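Okay, plate thread, as promised to the 5 people who asked!

I've been slowly swapping out all our chipped dinner plates and I finally landed on the cream ones from Skandley. They have a shallow raised rim and a slight dip in the middle, so soup-adjacent foods (my entire diet) stay put.

Hanna Kaczmarczyk told me back in February to go cream instead of bright white and I argued with her for a week. Hanna, you were right. It's such a soft color, a tiny bit pinkish in some light!

Also, I love how a big plate looks standing up on its edge. I could never get into stacking. Stacks are for people with taller cabinets. 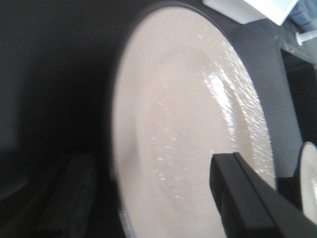
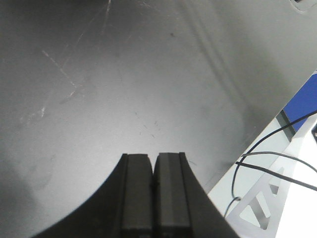
Top one: cream plate with all those little sparkles of light along the rim. Second: the gray surface, scratches and all.

About that gray. I used to want every surface in a kitchen to look brand new, and I've completely come around. Long pale scratch? Fine. Little scuffs and specks? Fine! It's a place where dishes get done, and matte gray next to cream is my favorite combo right now.

A few of you asked how I keep cream plates from going dull. Warm water, the soft side of a Nendel sponge, and I go around the rim first, then the middle. Then I rinse the back too, which I skipped for years (sorry to everyone who ate at my place).

Thanakorn Chuensuk swears by a spoonful of baking soda for fork marks. I'm trying it on the old chipped ones first and will report back!

Next up is bowls. I've got my eye on the deep ones from Kurek, so if you own them, please tell me whether they fit a normal dish rack.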